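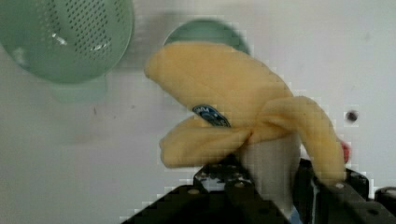
Storage units, Simemside site: notes for May

Picked up the rent roll for the back building this morning. 15 units on paper, 8 let. The old listing had the whole row down as full, so the income figure on the front sheet is wrong and I have struck it through in the binder. Please don't quote from it.

Floor area. The listing says "more than 3,000 square feet under roof". Taped it twice, inside faces, and got 2,277. Tried adding the covered strip along the east wall and still can't get near the listing number. My guess is that someone counted the loft over the end bays, where I can't stand up straight. Using 2,277 in the model from now on.

Doors. The roll-ups on the road side all run. Two on the yard side stick about a foot off the ground, same height on both. Tracks look straight. Put a level on the slab and it falls toward the drain more than I expected, so the frames may have moved with it. Didn't force them. Need a door person before we put a price on this.

Power. One meter for the house and the storage together. The seller's sheet calls the utilities "low" and gives no bills. Asked the Tretthorpe office for twelve months of statements. If the house and the units can't be split, the Staniforth sheet won't work as it stands, because it takes tenant power as a separate line. Copy the Durkau sheet instead and change the rates.

Rents. All month to month. Three leases are unsigned, and one is for a unit number that isn't on any door. Rate per foot goes down as the units get bigger, as you'd expect, except for the corner one, which pays less than its neighbor for the same size. Could be an old tenant on an old rate. Check the start date.

Ran the model again after lunch with the new area and the eight paying units. It covers the loan but leaves very little for repairs. With three more let it looks all right. I left the vacancy setting alone so we can compare with last time.

To do:
- chase power bills
- quote for yard doors
- ask county about the septic permit, file copy has no second page
- redraw the plan with the taped sizes
- return the long tape, it's in my truck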